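April, bench notes, loot table pass on the Drolix build

Reran the drop simulation for the marsh zone after the spawn weights were changed. Settings as before: 80 hunts per bait type, 3 bait types, same trap power throughout. The Tavano eel dropped its scale on 17 hunts with salted bait and on 5 with plain. The design sheet says bait should have no effect on this breed, so either the sheet is old or the modifier is still applied twice.

Checked the modifier file. The Burkex trap carries its own loot bonus, and the salted bait entry points at the same key. Split the keys and left the values alone. Have not rerun yet — the queue was full until 4:00.

The bag on the wall hook, the one with the yellow smiley under THANK YOU, stays where it is.
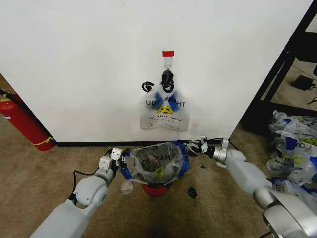
Open items

Rerun all bait types with the split keys, same seed.

Sjögren trap: attraction rate reads as zero in the log but catches are still recorded. Probably a rounding problem in the export. Compare against the raw table before touching anything.

Eel description text still says "weak to Shadow." Should read Hydro only.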